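In praise of the small round table
10/01/2023

I have strong feelings about tables, and January is when they come out. The decorations are boxed up, everything that has been hiding behind them is suddenly in plain view, and I go round the flat at Isimholm glaring at furniture. This year I've decided that most of us own too much table.

I grew up with a big one. It was oak, it had leaves you could slot in at each end, and I think we put them in for 4 meals in my whole childhood. The rest of the time the far half was a sort of filing system for post, library books, a sewing machine and anything that needed a battery. We ate at the near half with our elbows tucked in. When I got my own place I went straight out and bought the same thing in pine, and of course within a month I was eating with my elbows tucked in as well.

A big table doesn't give you more room, you see. It gives you more shelf. You come in from work, there's an acre of flat surface by the door, and down goes the scarf, the receipt, the half-finished packet of mints. You don't even notice you're doing it! By the weekend it's a drift, and clearing it is a job with a name, and jobs with names get put off.

So when the pine one went to a family in Stositz (they turned up with a van and three blankets, lovely people) I replaced it with a little round white one from the second-hand shop on Sarmiento Street. It cost me 67 pounds and I carried it home in two trips, top first. I was a bit embarrassed by it, if you want to know. It looked like something you'd have a coffee at while waiting for a train.

I have now had it 2 years and I'd defend it in court. It has no corners, so there's no corner for the post to gather in. Put one stray thing down on white and it stares at you until you deal with it. I lay for two, wipe it in four swipes and it's done before the kettle boils.

The other half of the trick is the basket. Mine lives on the floor, right next to the table, where your hand drops anyway. I've tried a bowl on the table (fills up, then you need another bowl) and a drawer in the hall (too far, and full of string). A shallow basket at floor level is so easy that you'll use it even when you're tired and cross, and it's shallow enough that you can see everything in it, so the keys don't sink to the bottom under a layer of takeaway menus. Empty it once a week and you're laughing.

A light, open room helps too, I'll admit, and a decent chair you're happy to pull up.
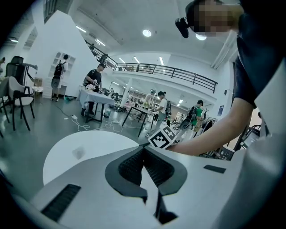
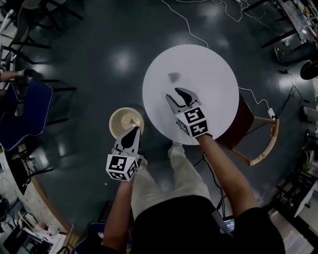
A round white table, a chair beside it and a basket down on the floor. 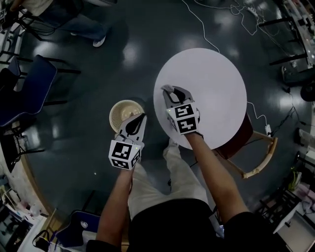

I know the objections, as I've had them all from my own relatives. What about Christmas? Well, what about it? Last year we had a folding table out of the cupboard, a cloth over the join, and everybody fitted. It went back in the cupboard the next morning. Why I should walk round a banqueting table for the other eleven months I really couldn't tell you.

What about work, then? Fair enough, that one's harder. If you spread papers about for a living you may need the acre, and I wouldn't take it off you. But I did a whole set of accounts for the Solla allotment newsletter on mine, 276 receipts in all, and having so little space meant I had to finish one pile before starting the next. I got it done in an evening — the year before, on the pine, it sat there until March.

Cables are the one thing I haven't cracked. A table in the middle of a room wants a lamp or a charger sooner or later, and then you've got a lead wandering over the floor waiting for your foot. I've tried clips, I've tried a rug, I've tried shoving the whole lot under a chair. If you've found something that works and doesn't involve lifting floorboards, do write in, I'm all ears.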